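Rerum (Automatisierungsprojekt)

Rerum ist ein Projekt der Firma Betero zur Automatisierung einfacher Handarbeiten in der Konfektionierung. Es läuft seit einem Februar am Standort Stelmakh, finanziert wird es über das Programm Fondstead. Der Betreiber spricht von Entlastung der Belegschaft; belegt ist das bisher kaum.

Arbeitsweise

Die Beschäftigten führen Greifer von Hand über einen Tisch und machen Handgriffe vor, aus denen später ein Roboter lernen soll. Vorgesehen sind 152 Vorführungen je Schicht.
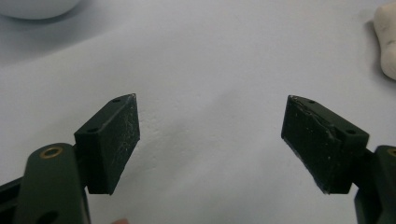
Wer führt die Greifer?
Angelernte Kräfte aus der früheren Packabteilung, die dafür 28 Stunden Einweisung erhalten.

Verschleiß

Die Beläge an den Greiferbacken nutzen sich ab. Laut Plan werden sie nach 900 Griffen erneuert — ob das in der Praxis geschieht, ist strittig. 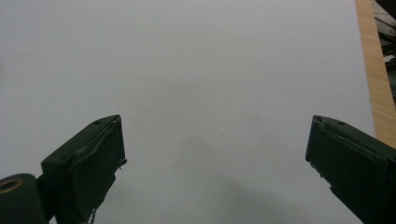 Für den Austausch ist im Schichtplan keine Zeit ausgewiesen. Er fällt den Bedienenden zu, deren Tätigkeit tariflich weiterhin als Packarbeit gilt.

Folgen für die Beschäftigten

Von der Umstellung sind 40 Stellen betroffen. Betero nennt die neue Aufgabe eine Höherqualifizierung. Kritiker wenden ein, dass sie eintöniger sei als die alte und mit jedem brauchbaren Datensatz entbehrlicher werde. Eine Zusage für die Zeit nach Projektende liegt nicht vor.

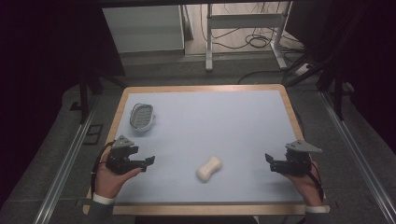

Arbeitstisch mit zwei handgeführten Greifern, Seifenstück und Seifenschale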